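The blossom tree, and why my hall cupboard is now a stage set

August 6, 2022
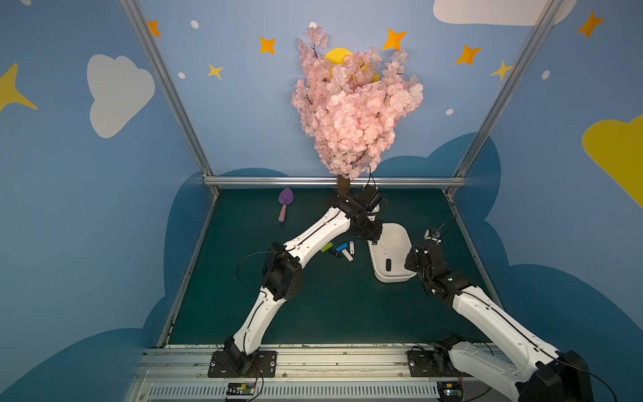 Right, quick one because the bread is in and I've got maybe half an hour before Habibur is back with the paint.

So the puppet corner for the library summer thing. I said yes in May, when August felt like another planet, and then did what I always do, which is buy a tree and nothing else. One fake cherry blossom tree. Silk flowers, pale pink, short brown trunk, and a lot fluffier than it looked online. I'd been picturing something a bit spindly and Japanese print-ish. What I got is more of a pink cloud on a stick. I love it. It sheds a bit if you brush past.

Budham is the name of the gardener in the story, by the way, for those of you who asked last time. Budham lives under the tree and digs things up. That's pretty much the plot. Ashraful wrote it on the back of an envelope for her nephews years ago and it has grown a bit since, there is now a moon who gives bad advice and a goose.

Colours. I went round and round on the walls. First idea was plain black, like proper puppet people do, but with small children in the front row black just looks like a cupboard (I know because I tried it, in a cupboard). Blue is so much kinder. Blue walls, white cloud, stars in orange and yellow, a dark blue bank of cloud running along the bottom so the floor doesn't just stop. The pink sits really well against it. If you're doing something similar, do the low dark cloud. It hides a multitude of wobbly edges.

The yellow circle is meant to be the moon. Habibur says sun. We've had this out several times and I'm leaving it, the little ones can decide. Only thing is the tree is so full that it covers most of him up, so when he has a line you've basically got a voice coming out of a bush. I might shift the tree left. Or trim the top, but I don't dare, those flowers are glued on and once you start snipping you can't un-snip.

Stars: four points, not five. Five is a pain to cut and a pain to paint, and mine always come out with one fat leg. For four points you draw a cross, make the middle pinch in, done. I did the orange ones first and then the yellow when I ran out of orange. White dots are just the end of a pencil dipped in paint. Lovely job for when you're on hold to the council.

Floor is a dark greeny teal. I wanted grass but all the greens in the shop were very bright, and I had half a tin of this left over from the bathroom shelf. It reads as grass at night. Sort of. It's fine.

The trowel is the star for me. Purple blade shaped like a heart, pink handle, it's a toy one and it's Budham's pride and joy in the story. Lives to the left of the trunk. Every time I put it down somewhere sensible it seems to end up there, so now that's its official home and I've written it in the script.

Things still to do, mostly for my own benefit:

Get the goose finished. It has no feet.
Find the script, second page.
Seedlings! The digging scene needs things to dig up. At the moment I'm trying it with little sticks, green, blue, a couple of white ones. They want leaves on or something. Ashraful thinks pipe cleaners.
Ask the libary about plug sockets.
Something for the songs. Burnik (who is the worm, long story) has a song and I can't sing it, I've tried.

Costs, as someone always asks. The tree was the big spend and I'm not typing it here because my sister reads this. Paint was mostly leftovers. The trowel came as part of a seaside set and I've given the rest of the set away, so I'm counting that as free.

Cardboard or board? For the backdrop, I mean. Have had a couple of emails about this. My answer is use whatever you can get flat, and paint the back as well as the front or it curls. I learned that with last year's castle, which by the second afternoon looked like a crisp. Let each coat dry properly too. I know, I know. I never do either.

Also if your tree is top heavy, weigh down the bottom. Mine's all right so far but there will be 12 children in the front row and at least one of them will want to hug it, and fair enough, so do I.

First show is next week, in the room by the large print books. It runs for as long as the goose does. Come if you're nearby, bring a cushion, the floor is hard. Squash and biscuits after.

Bread's beeping. More when the goose has feet.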